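The Case for Keeping the Company Lunchroom

January 2001

When Skollen closed the lunchroom at its Zirness plant last August, the notice on the door ran to two sentences. The first said the room would become storage. The second thanked employees for their understanding. I worked in that building for 6 years before I moved to the downtown office, and I have been arguing with that notice in my head ever since.

The company's reasoning is easy to follow. A lunchroom takes up floor space, needs cleaning, and sits empty for most of the day. The one at Zirness had 80 seats, and outside the noon hour you could have your pick of them. Vending machines pay for themselves. People can eat at their desks, or in their cars, or drive out to the strip on Metwally Road and stand in line with everyone else.

What the numbers leave out is what went on at those tables. I learned how the shipping schedule really worked by eating soup across from a man who loaded trucks. Twice that I can remember, a problem that had been going back and forth in memos for weeks was settled before the coffee was gone. Neither of those things would show up in a budget, and I don't blame the accountants for missing them. I do blame the managers, who ate there too and should have spoken up.

The other loss is the break itself. A person who eats at a desk keeps working, a little badly, and answers the phone with a full mouth. By three o'clock it shows. Sedero, the smaller firm across the road from us, kept its lunchroom open and shuts the switchboard for half an hour at noon. I have called there at 12:15 and been annoyed by it. I still think they have it right.

Some people will say a lunchroom is a leftover from the days when a plant whistle told everyone when to eat, and that grown adults should choose for themselves. Fine. But a choice between a desk and a parked car is a poor one, and the room never forced anybody to use it. Plenty of my coworkers went home or ran errands at noon, and no one minded.
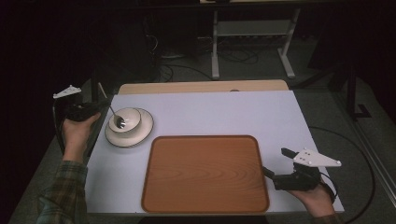 Does a company need to serve hot food to make a lunchroom worth having?

Tables, chairs, a sink and a microwave are enough. The Zirness kitchen had already stopped cooking two years before the room closed, and people kept coming with sandwiches and leftovers. A hot meal is a nice thing to offer, and a large company can probably afford one, but the room matters more than the menu.

Skollen could reverse this without much trouble. The boxes stored in there now would fit in the back of the warehouse - I have seen the space - and the old tables are still stacked against the wall. It would cost a little in rent on paper. I would ask the people who made the decision to spend one week eating lunch at their desks first, with the door open and the phone on.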